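Leave the bed alone until the folding is done

Been meaning to write this since September. Short version: the bed is the best folding table in any home and we keep ruining it by making it up first.

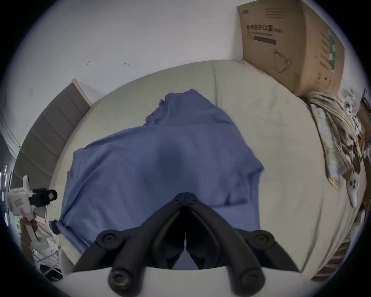
Why a bare bed works

Room, mainly. A blue cloth dropped in a heap on a plain pale cover, you can see every crease in it. Try that on a patterned comforter. Try it on a kitchen table with the mail and somebody's cereal bowl. You fold half of it in the air, chin holding the top edge, and it comes out crooked.

Also the height. My back says so. 20 minutes bent over a coffee table and I'm done for the evening.

Ritva Huttunen wrote in the Drellham newsletter that laundry should never touch the bed, it "belongs to sleep." Nice line. She has a laundry room. I have a hallway and a machine that walks.

The case against

Yes, you end up with piles at bedtime. Everyone's done it, moved the whole lot to a chair at 11 at night, then lived out of the chair for three days. I don't have a great answer. Smaller loads, maybe. I do up to 13 pieces and stop, the rest waits in the basket. Dirk Prins, my downstairs neighbor, does his at seven in the morning before the sheets go back on, and I've started copying him. Works most days.

And the boxes. People store things on beds the minute there's nothing else on them. A big cardboard box up against the wall, left there "for now," takes the corner you'd have put the towels in. Flatten it or fill it. Mine said Kerirero on the side and sat there so long I'd begun dusting it.

What I'm not saying

Not saying don't make the bed. Make it! Just last. Strip, wash, fold on the bare cover, then sheets, then pillows. The order matters more then the folding method, and I've tried the folding methods. The Mustonen board, the rolling thing, the little upright packets that fall over when you take one out of teh drawer.

A rumpled shirt on a bed isn't a mess yet. Give it a minute. Start with the big stuff, socks at the end, and don't sit down on the bed halfway through or you'll be there till supper.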